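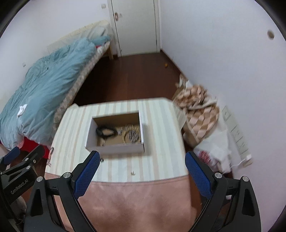
**Can a small garage in Dradholm now order brake parts and filters from Toritz without filling a whole container?**

Garages can book space by the pallet from this week, with a minimum order of one pallet and a fixed price for each one.

Oct 1, 2024

It's a good week to be running a workshop on the Dradholm side of the water. Binik, the car parts wholesaler with the big green sheds behind Toritz docks, has started a shared container service for independent garages and small parts shops, and the first box was booked out before the doors had even been closed on it!

Until now a garage in Dradholm that wanted brake discs, wiper motors, filters or suspension arms from Toritz had a choice between two fairly miserable options. It could pay courier rates on every parcel (fine for a sensor, painful for a set of discs), or it could club together with its neighbours, fill a container between them and hope that everybody paid on time. Plenty of owners did the second one for years and will tell you at length about the winter when the exhaust order went to the wrong yard.

The new service does the clubbing together for them. Binik takes orders up to midday on a Thursday, packs them by customer on separate pallets, and loads the lot into one container for the Sunday sailing. Each pallet is wrapped and labelled at Toritz with the garage's own order number, so there's no sorting through mixed crates on arrival. Customs papers are handled as a single entry for the container and then split, and every customer gets a copy for their own books. Anyone who has tried to fill in a commodity code for a mixed box of rubber bushes and steel brackets will know what a relief that is.

At the Dradholm end the container goes to Lis, the haulage firm on the ring road, where it's opened and the pallets are put out for delivery. Lis will drop to any address in the town and the villages along the coast road. Further inland there's a small extra charge, or garages can collect from the yard, where the gate is open until early evening and until lunchtime on Saturdays. You'll need a van with a decent load height, and it's worth ringing ahead if you want the forklift.

The trial in September was small but went very nicely indeed. Nine garages took part, most of them general repair workshops, along with a motorcycle specialist and a place that looks after nothing but old delivery vans. The container spent two nights at sea and one in the port, and the pallets were out on the road the following afternoon. One workshop had a customer's estate car back on its wheels by the end of that same week after waiting on a rear subframe through most of the summer. There was a cheer in the yard, we're told, and possibly cake.

A few wrinkles came up, and they've been dealt with quickly. Some of the filter cartons had been stacked under heavier goods and arrived a bit squashed, though the filters inside were fine to use. Binik now puts boxed filters, bulbs and trim on the top layer and marks those pallets so that nothing gets stacked on them. The order form has been changed as well. The trial version asked for part numbers only, and one mistyped digit sent a set of front pads for the wrong model. The new form has a space for the vehicle registration or chassis number, and the sales desk checks one against the other before anything is picked.

What can go in the container? Nearly everything a general workshop uses week in, week out: discs, pads, shoes, drums, shock absorbers, springs, steering joints, belts, pulleys, filters, lamps, mirrors, wiper gear, radiators, exhaust sections and hand tools. Complete gearboxes are welcome too, provided they've been drained and are strapped to their own pallet. Airbags and seat belt tensioners can't travel this way, and neither can aerosols, paint or brake fluid. Batteries are being left out for the time being. Binik says it would love to carry them, and it is talking to the shipping line about a separate arrangement for next year.

Returns are the part that many garages have been asking for, and they're in from the start. Old calipers, starter motors and alternators that carry a surcharge can be sent back on the empty leg, packed in the same crates that the new parts came in. Lis collects them on its normal round and they go across to Toritz with the container. The surcharge is credited once the parts have been checked in. For a busy workshop with a corner full of greasy alternators, that could free up a very useful bit of floor (and a very useful bit of cash).

Prices are set by the pallet and hold until the end of the winter. A full-height pallet can weigh anything up to the limit printed on the booking form, and a half-height one costs a little over half as much. Insurance for the sea crossing is included. Cover for the road delivery is included as far as the town boundary, with a top-up available for the longer runs. Payment is on booking for new customers, and garages that already have an account with Binik can put the freight on their monthly bill.

There will be one sailing a week to begin with. If the bookings keep coming in as they have over the past few days, Binik wants to add a midweek container before spring, and it has already asked the port to pencil in the slot. A smaller depot on the inland side of Dradholm is also being looked at, though no site has been chosen.

Garages that would like to see how it all works are invited to the Lis yard for an open morning, with a container on show, a few packed pallets to poke at and people from both firms on hand to go through the forms. It runs for three hours from nine o'clock on the second Saturday of the month. Bring your account number if you have one, and park on the lane side, as the front gate will be in use by the lorries. Order forms are at the Binik trade counter in Toritz and at the Lis office.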